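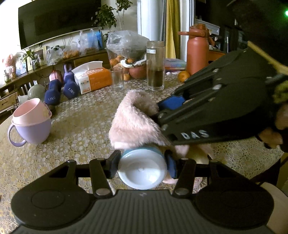
Essuyer la vaisselle, un travail de patience
Entretien avec la gérante de la maison d'hôtes Indora, à Zernham
5 février 2024

La maison d'hôtes Indora se trouve dans la rue qui descend vers la gare de Zernham. On y entre par la cuisine, car la porte principale est en réparation depuis le mois de janvier. La gérante m'a proposé une chaise près de la fenêtre et elle a continué son travail pendant que nous parlions. C'était la fin de la matinée, les petits déjeuners étaient servis et il restait la vaisselle.

Je voulais l'interroger sur une chose très simple : comment on essuie un bol. Elle a ri, puis elle a répondu sérieusement. « Chez ma mère, on n'essuyait rien. On laissait sécher tout seul, et il y avait toujours des traces de calcaire. Ici l'eau est encore plus dure. Si je laisse un bol blanc sur l'égouttoir, je dois le laver une deuxième fois avant de le donner à un client. »

Elle possède 60 bols et tasses, achetés en plusieurs fois. Les premiers viennent de Stirkov, une petite fabrique qui n'existe plus, et elle les garde pour la table du dimanche et pour les familles qu'elle connaît bien. Les autres sont d'origines diverses. « Au début, je voulais que tout soit pareil. Après deux saisons, j'ai cassé trop de pièces et j'ai accepté le mélange. Les gens choisissent leur couleur le premier matin et ils la gardent jusqu'au départ. Les enfants surtout. »

Pour le tissu, elle a essayé beaucoup de choses. Le torchon en lin, qu'on lui avait conseillé, elle l'utilise seulement pour les verres. Pour les bols, elle préfère un tissu à poils, épais et doux, comme une petite serviette. « Je sais que les professionnels disent que la peluche laisse des fibres. C'est vrai quand le tissu est neuf. Il faut le laver trois ou quatre fois, sans adoucissant, et après il ne perd presque plus rien. » Elle change de tissu au milieu de la pile, dès qu'il devient lourd dans la main.

Je lui ai demandé s'il y a un ordre à respecter. Elle commence par l'extérieur, elle tourne le bol contre le tissu, puis elle fait l'intérieur avec un coin sec. Le dessous vient à la fin, et c'est là qu'elle insiste le plus. « Sous le bol, il y a souvent un creux où l'eau reste. On range, on empile, et le lendemain il y a de l'eau dans le bol d'en dessous. Mes clients ne disent rien, mais moi je le vois. »

Elle ne travaille pas au-dessus de l'évier. Elle apporte tout sur la table, avec une nappe qui amortit les petits chocs. Sur ce sujet aussi elle a une opinion précise. Une nappe unie montre la moindre goutte et la fatigue, dit-elle. Elle aime les motifs chargés, les fleurs dans des tons beiges et jaunes, les dessins qui ressemblent à des galets. « Une amie trouve que cela fait vieille dame. Peut-être. Mais je pose dessus 21 assiettes mouillées et la table est encore jolie. »

Avant d'ouvrir la maison, elle a travaillé sept ans dans la cuisine d'un restaurant, le Hầu, où la vaisselle sortait d'une grande machine, brûlante et déjà sèche. Elle n'en a pas un mauvais souvenir. Le bruit, par contre, elle ne le supportait plus. Quand elle s'est installée à Zernham, elle a acheté un petit lave-vaisselle pour les assiettes et les couverts. Les bols de couleur, elle les lave à la main, parce que deux d'entre eux sont devenus ternes après un seul hiver de machine.

Combien de temps prend l'essuyage ? Elle réfléchit, elle regarde l'horloge. « Autour de 16 minutes quand je suis seule et que le téléphone ne sonne pas. À deux c'est plus long, parce qu'on parle. » Il lui arrive en effet d'avoir de l'aide. Certains clients prennent un tissu sans demander la permission et elle les laisse faire. Elle leur demande seulement de tenir le bol par le bord, avec l'autre main dessous.

Nous avons parlé encore du rangement. Elle n'empile jamais plus de quatre bols, et les tasses restent à côté, sans être suspendues, car les crochets ont déjà abîmé plusieurs anses. Les tissus humides vont sur le fil, dans la cour, même en hiver. S'il pleut, elle les met sur le dossier des chaises, et la cuisine sent le savon jusqu'au soir.

Au moment de partir, j'ai voulu savoir ce qu'elle achèterait si elle devait tout recommencer. Un deuxième égouttoir, a-t-elle dit, et des bols un peu moins profonds. Puis elle est allée répondre à la porte, où l'on apportait le pain du lendemain.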